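**Maes puts head-camera shopping kit on sale, Darnarwood store among first to try it**

29 May 2023

Maes has started taking orders for Sastora, its kit for recording everyday jobs so that robots can be trained on them. The company is based in Pluvville and had been running a closed trial since March. Orders opened this morning, small labs first.

What you get: a head-mounted camera on a padded band, a battery pack that clips to a belt, a charging dock, and a login for the software that sorts the footage. Spare band included. No robot in the box, and Maes says it has no plan to sell one. The buyer brings their own machine, or just the recordings.

Price is by the month. Three sizes of plan, the smallest covering 2 headsets and the largest with no set limit. The firm would not give us a figure for the big one — "depends on the site" was all we got from the sales desk. The middle plan covers 5 headsets and is the one most of the trial users ended up on.

The first public set of recordings comes with the kit and is all grocery shopping. Picking things off shelves, putting them in the cart, turning packets over, moving along the aisle with other shoppers about. 144 clips in total, most of them short. Maes picked groceries becuase soft packaging is still a headache for robot hands. A box keeps its shape when you squeeze it. A bag of snacks folds, slides and catches on the wire of the cart, and the grip that worked on one may not work on the next.

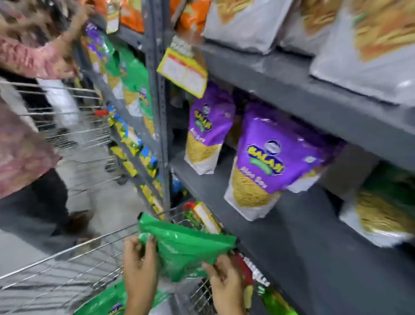 The software cuts each recording into single actions — reach, grip, lift, lower, let go — and a person at Maes checks the cuts before the customer gets them. Turnaround is nearly 3 days at the moment. That is slower than the company promised in its trial notes, and the sales desk said more checkers are being hired over the summer. We'll see.

Faces are blurred before anything leaves the upload server, and stores have to put up a sign at the door while recording is going on. Shoppers who ask can have a clip pulled. The form for that is on the Maes site but it took us a while to find, it's down under the billing pages. Should be moved.

A store in Darnarwood has signed up for the middle plan and wants to use it for a shelf-restocking arm it is testing after closing time. Staff there will wear the headsets during normal restocking shifts, if they agree to it. Wearing one is voluntary and paid extra, the store said in its notice to staff. It did not say how much.

We had a headset for an afternoon. Light enough, gets warm over the forehead. The band slips if you look down a lot, and you look down a lot when you are loading a cart. The battery clip is good. Set-up was quick apart from the wifi step, which failed twice and then went through with no change on our part. The manual has two page 3s and no page 4, Maes says a corrected one is going out by email.

Orders through the Maes site only for now. Shipping is to US addresses, with other countries to be added later in the year. Returns are accepted within a month if the dock and both bands come back too.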